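Teaching with the hands: a conversation with Shufen Liang

By Teodor Kaczmarczyk
Aug 1, 2026

The office of Shufen Liang is at the end of a long corridor in Jutemthorpe, and most of it is taken by a desk with two lever arms screwed to the edge. She asked me to sit down in front of them before I had even opened my notebook. "Try first, ask later," she said. "Otherwise you will write that it is easy."

It is not easy. I held one handle in each hand, and on the monitor two simulated robot arms moved when I moved. My job was to pick up a cup. In my first attempt I pushed it off the table, and in my second I closed the fingers beside it. Liang did not laugh, but she wrote something down.

She leads the demonstration group at Ritmont, a small firm which prepares training material for companies that want robots to do light table work. Her group has 19 operators. They do not write programs for the robot. They perform the task themselves by remote control, many times, and the recordings are used later to train the software that moves the arms.

I asked her what makes a good operator, and I expected the answer to be video games.

"Everybody expects this," she said. "We had some very fast gamers, and they were too fast. The arm arrives, it corrects, it corrects again. The recording is full of small nervous movements, and the robot will learn the nervousness together with the task." Her best operator at present is Lino Marras, who repaired watches before. "He moves, he stops, he closes. When I look at his recordings I always know what he wants to do next."

Marras joined us for part of the afternoon. He is a quiet man, and he was a little embarrassed by the comparison. "With watches I learned to put down the elbow," he told me. "Here it is the same. If the elbow is in the air, after one hour the hand is shaking."

One hour is also the limit. Operators at Ritmont work in blocks of 27 minutes, then they must leave the desk. Liang brought in the rule last December, after she compared recordings from the start and the end of long sessions. "People told me they were not tired," she said. "The curves told me they were tired."

There is also the older way, where a person takes the real arm and leads it through the movement. Ritmont still does this in the workshop downstairs, under Nuria Yilma. Yilma prefers it, and she and Liang have argued on the subject for years, as far as I could understand in a friendly manner.

"When you hold the arm, you feel the weight of it and you feel the contact," Yilma said when I visited her later. "With the levers you have only your eyes. Shufen's people become very good at looking." But she admitted that leading two arms at the same time is almost impossible for one person, and for the cameras the person's own hands are always in the way.

The task of that week was called Clemon, after the client's project name. It is done on a simulated table, and it looks like a child's game: coloured objects, a tray, a cup. Marras had the left handle resting and was working with the right one.
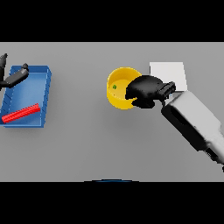 The Clemon table in simulation, with one gripper at the yellow cup and the second above the blue tray.

I asked why they use a simulation when there are real arms one floor below. Liang gave me first the practical reason, that a simulated table can be put back to its start in one second. Then she gave me another one. "A new operator is afraid of the real arm. He is thinking of the price. In the simulation he can be clumsy, and I want to see how he is clumsy before I teach him."

The set for Clemon has 2054 accepted demonstrations so far. Rejected ones are kept too, in a separate folder, and Qianru Li goes through them. She labels each with a short reason. The most common label is "hesitation", and the second is "view", meaning that the operator covered the object with the gripper and continued by guessing.

"Guessing can succeed," Li said. "I reject it anyway. The person knew from memory where the object is, but the memory is not in the recording."

Before I left I tried the cup again. Marras put his hand flat on the desk to show me where my elbow should be. I closed the fingers on the rim, lifted – and held it. Li looked at the curve on her screen and gave it the label "hesitation".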